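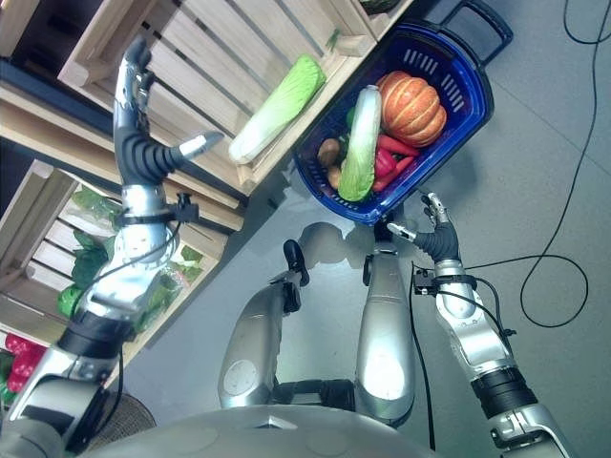 ## Getting the vegetables home and put away

Pack by weight. Pumpkin, potatoes and cabbage go in first, peppers and chilies after, and anything leafy rides on top like royalty. I learned this from a bag of spinach that spent the bus ride under a squash and came out as a bookmark.

**Napa cabbage.** Buy the one that feels too heavy for its size. Leave the outer leaves on, wrap the whole thing in a paper towel and then a loose bag, and lay it in the crisper. Pull leaves from the outside as you need them. Cut it in half and you have started a clock, so have a soup in mind.

**Potatoes.** Dark, cool, dry, in paper or a basket. Keep them away from the onions, however good the two look together on the counter. Don't wash them until you're ready to cook. Sprouts can be dug out, but a potato that is green all over goes in the trash, along with your plans for it.

**Pumpkin.** A whole one with its stem on will sit on a shelf for weeks and ask for nothing. Never carry it by the stem. Mine came off on the stairs in December, and the downstairs neighbor still brings it up.

**Bell peppers.** Unwashed, in the crisper, and eat the red ones first. They're already ripe and won't wait for you to feel inspired.

**Chilies.** They freeze whole. Slice them straight from the freezer, wash your hands, then wash them again before you go anywhere near your contact lenses. Peninah Nzioka, who taught me this, did not use the word "contact lenses" calmly.

**Leafy greens.** Rinse, spin, dry some more, then box them with a cloth. If you're only going to do one job before you sit down, do this one. The pumpkin can stay in the hall.

Wipe out the basket while it's empty. There is always one leaf stuck in the slots, and it's always slimy by Tuesday.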